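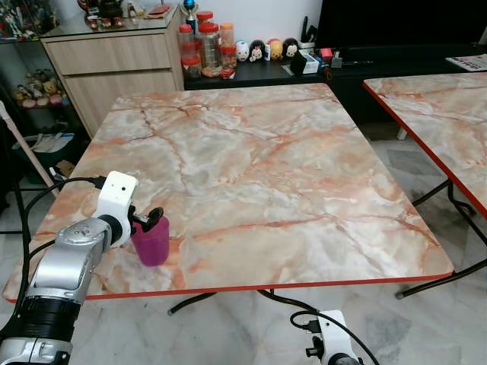 Três visitas já não chegam para ver tudo com calma, escreveu uma leitora na página da galeria Stekar, ao saber que a mostra de aguarela portuária ia ser prolongada. Ficará satisfeita: a exposição «Maré de Papel» continua aberta durante todo o mês de março, com mais uma sala e horário alargado.

# Stekar prolonga «Maré de Papel» e abre a sala dos cadernos

**Comunicado de imprensa, 20/3/25**

É com enorme alegria que a galeria Stekar anuncia o prolongamento da mostra dedicada aos aguarelistas do porto de Rewi, um grupo de pintores que trabalhou junto aos cais na viragem para o século XX e que andava, até há pouco, quase esquecido. Estão reunidas 75 aguarelas, muitas delas nunca expostas, vindas da coleção Jumeo e de casas particulares da região.

Os pintores de Rewi saíam cedo, com papel húmido e poucas cores, e voltavam com o rio ainda por secar na folha (vários cadernos têm manchas de água salgada que os restauradores decidiram conservar!). Pintavam velas, redes estendidas, armazéns, o fumo dos primeiros vapores. A influência da pintura francesa de ar livre nota-se bem nas folhas maiores, mas o cinzento é muito daqui: uma mistura de azul e terra que aparece em quase todos e que os catálogos antigos chamavam «cinza de Rewi».

A sala nova mostra 22 cadernos de esboços, abertos em páginas que serão mudadas a meio do mês. Quem já visitou a exposição tem, portanto, um ótimo motivo para voltar. Ao lado ficam 4 folhas de grande formato restauradas no ateliê Fonider, entre elas uma vista da barra ao entardecer que estava colada a um cartão ácido e que recuperou um céu cor-de-rosa lindíssimo.

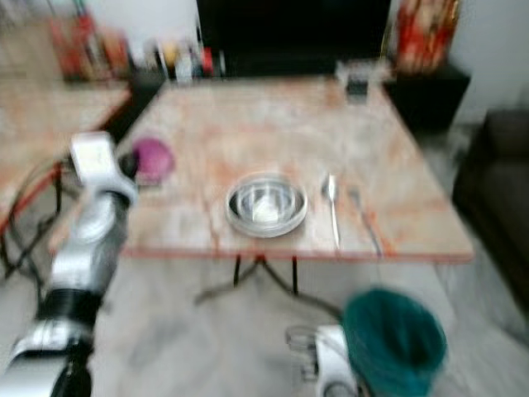
*Mesa com taça de vidro e talheres.*

O inventário do grupo, preparado ao longo da investigação para a mostra, conta agora 729 obras identificadas e pode ser consultado na sala de leitura. Inclui estudos a lápis, provas de cor e alguma correspondência sobre preços de papel, assunto que ocupava bastante estes pintores. As famílias que tenham em casa aguarelas assinadas ou marcadas no verso com um pequeno peixe são convidadas a trazê-las à galeria para registo.

O catálogo, com reproduções a cores e um ensaio sobre o ensino do desenho em Rewi, está à venda na receção. As visitas orientadas fazem-se de manhã e ao fim da tarde, mediante inscrição, e as escolas podem pedir uma versão mais curta, com tempo para desenhar nas salas.

**Informações e imagens para a imprensa:** gabinete de comunicação da galeria Stekar, na receção do edifício principal. A entrada é gratuita durante o prolongamento.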